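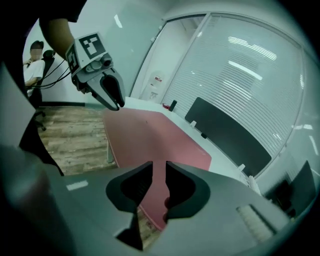
Clearing the long table

I've put off sorting the work table since December. It had turned into the spot where everything got left, and I was down to one corner for my own stuff.

The rule this time was simple: if it hasn't been used in six weeks, it goes in the Hadby tub. Bowls and containers can stay along the far edge. The keyboard stays on the right -- I still type there most mornings. Flat things get shifted with both ends held, so they don't scrape the white top. 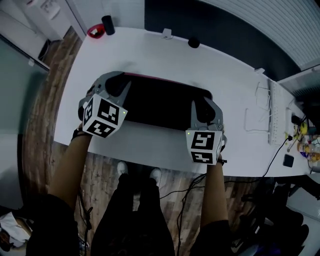 Still to do

The cables on the floor. I've bought a pack of 10 ties and will start on the black ones.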